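件名: Re: [自作修理ML] 古いデスクトップの掃除とグリス塗り直し

Medranoさん、みなさん、こんばんは。

Yolotzin Medrano さんは書きました:
> 10月の持ち寄り会に向けて、古いデスクトップを引っ張り出しました。
> Okskaの棚の下でずっと眠っていた一台です。ケースを開けて
> ほこりを吹いたあと、CPUクーラーを外すかどうかで迷っています。
> 固まったグリスを見るのが怖いです。どこまで分解しましたか?
> あと、メモリは足したほうがいいでしょうか。

外しましょう、ぜひ! うちも先週からまさに同じことをやっていて、楽しくて仕方がないところです。

まず分解の範囲ですが、私は電源とドライブベイには手をつけず、クーラーを外すところで止めました。電源は中を開けないと決めています。ベイのほうは青いプラスチックのラッチが付いていて、つい触りたくなるんですが(あの色、いいですよね)、ケーブルの束がそこから斜めにマザーボードまで降りているので、先に束の通り道を覚えておかないと戻すときに泣きます。前にCluvoのケースでそれをやって、ひと晩つぶしました。

ケースは横倒しにして、側板を外した口を上に向けるのがおすすめです。立てたままだとネジが電源の裏側に落ちます。必ず落ちます。

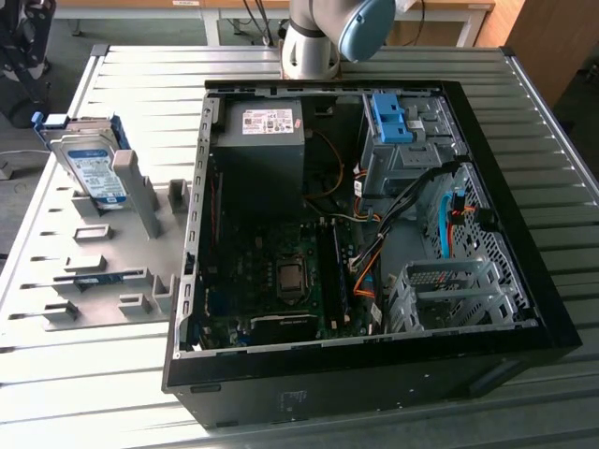

古いグリスは何で拭き取ればいいのでしょうか。

無水エタノールを少し含ませた、毛羽の出ない布で十分です。布を軽く当てて固まった部分をゆるめてから、端から中央に向かって拭きます。こびりついていてもドライバーの先などで削らないでください。

で、その新しいグリスですが、私はTrilardの小さいチューブを使いました。中央に米粒くらい置いて、あとはクーラーの圧に任せる派です。ヘラで延ばす派の方もこのMLには多いと思うので、ぜひご意見ください! クーラーのネジは対角線の順に、少しずつ締めていくと傾きません。

掃除前に負荷をかけたときは70度まで上がっていて、ちょっと心配していました。クリーニング後の同じテストがまだなので、結果が出たらまた書きます。室温は28度で揃えるつもりです。

メモリの件。まず長いスロットの両端のツメがちゃんと動くか確かめてください。長年触っていないと固いことがあります。増設するなら同じ容量を2枚組で揃えるのが無難です。Najafiの中古コーナーに合いそうなのが400円くらいで出ていたので、私は金曜の帰りに覗いてきます。Medranoさんの機種の型番を教えてもらえれば、ついでに探しますよ。

細かい話をもうひとつ。ケーブルに付いている白いタグ、邪魔だからと切ってしまう人がいますが、残しておくと後で助かります。私は読めなくなったタグにマスキングテープを重ねて、鉛筆で行き先を書いています。見た目はどうでもよくて、半年後の自分が読めればそれでいいので。

それから、コネクタを抜くときはケーブルを引っぱらず、コネクタの本体をつまんでください。爪のあるタイプは爪を押し込みながらまっすぐ。古い樹脂は思ったよりもろいので、寒い部屋でやるなら少し暖めてからのほうが安心です。

持ち寄り会では開けたケースを並べて見比べたいですね! エアダスターの予備とエタノールは私が持っていきます。布は各自でお願いします。

では、型番のお返事お待ちしています。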